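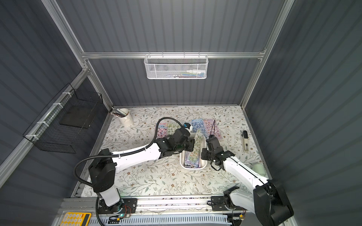
Sticker storage: do you need the box?

Every few months a product comes round that promises to sort out your sticker sheets for good, and every few months somebody at the Clistbridge paper craft group asks me whether it's worth the money. The latest is the Kidutico Sheet Keeper, a zip-up folder with 28 clear pockets and a set of blank tabs. I borrowed one and kept it for nine weeks. I also kept going with my own method, a shallow tray, to see which I'd still be using at the end.

The folder first. It looks smart on a shelf and the zip is a good one. But the pockets are cut so close to sheet size that anything with a curled corner has to be coaxed in, and sheets with a glossy backing cling to the plastic once they're there. The tabs are meant to help you sort by theme. I did animals, food, flowers and "faces", and then spent far too long wondering where to put a rabbit holding a cake. You'll have your own version of that rabbit. By week three I was shoving new sheets in at the front, unsorted, with the zip straining.

The makers say it suits a collection of up to 1000 stickers, a figure I'd take with a pinch of salt. It all depends on how many are on a sheet, and those tiny planner dots would get you there in no time while a page of big puffy ones barely counts.

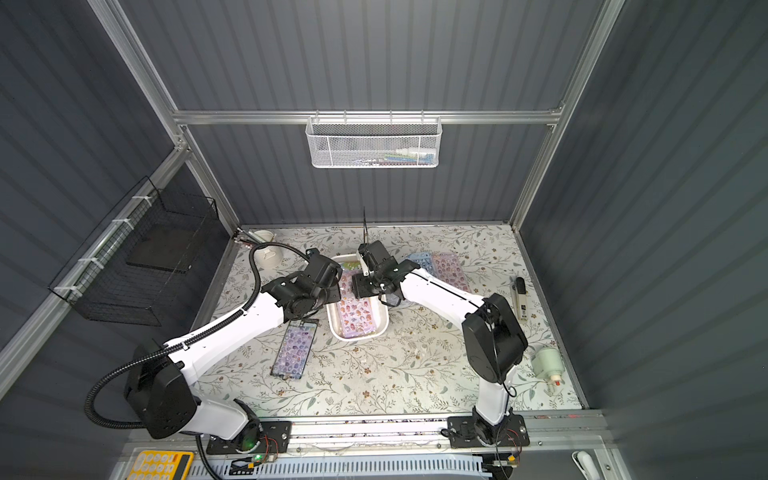 A tray is a duller thing to write about, and I can't pretend it solves everything. What it does do is let you get a sheet in and out without a fight. You want one with low sides, a flat base and enough room to get a fingertip under the edge of the paper. Plain white is my choice, as a pink or purple character sheet shows up on it straight away, and you can park the next couple beside it, overlapping if you're short of space. Deep boxes are no good at all. You end up tipping them out to find the one at the bottom, and that is how corners get bent.

My routine, such as it is:

Take everything out and lay it flat, picture side up. Do it on a table or a cloth you don't mind clearing. The carpet is a bad idea if you have a cat.

Pull out any sheet with fewer than four stickers left. Cut those up and put the bits in an envelope. I was doubtful about the envelope when it was suggested to me, but it has turned out to be the thing I reach for most when I'm making cards.

Put the rest in the tray by main colour, dark at the bottom. Colour is crude, I know. It's also quick, and you never have to decide what a rabbit with a cake is.

Keep pens somewhere else. I lost a lovely sheet of ferns to a marker with its cap off, and I am still cross.

Then leave it alone until August, or whenever the pile starts to slide.

What about the fancier end? Bagheri do a stacking set with lids, and Gekesano have a drawer unit which I've only handled in the shop. The Bagheri lids fit nicely, though a lid is one more thing to take off and lose. The Gekesano drawers stick when they're full, or the ones on display did. I can't see what either gives you that a cheap tray and a tea towel over the top doesn't, apart from the look of the thing. If the look matters to you, fair enough, it's your shelf.

There's also a fashion for taking a photo of every sheet and keeping an index on your phone. I tried it for one evening. A row of sheets laid side by side on the table tells me what I've got far faster than scrolling does, and the index was out of date as soon as I'd used a sticker. 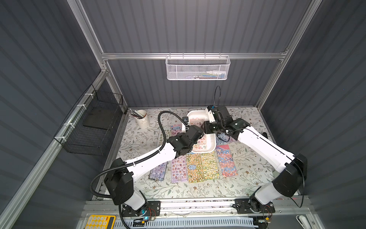

Jummai Onuoha thinks I'm being unfair to the folder. She has used hers for two years, carries it on the train, and says a tray is fine until you want to take your stickers anywhere. She also sorts by size, with no themes at all, and has never had a rabbit problem.

I'll give her the train. For travelling, a folder beats a tray, and if you go to swaps or craft days a lot it may well earn its keep. I'd still leave a third of the pockets empty and ignore the tabs.

The borrowed Sheet Keeper goes back to Malte Seidel after the next meeting, so if you'd like to try one before buying, ask him for it. Bring some curly sheets with you and see how you get on with those pockets.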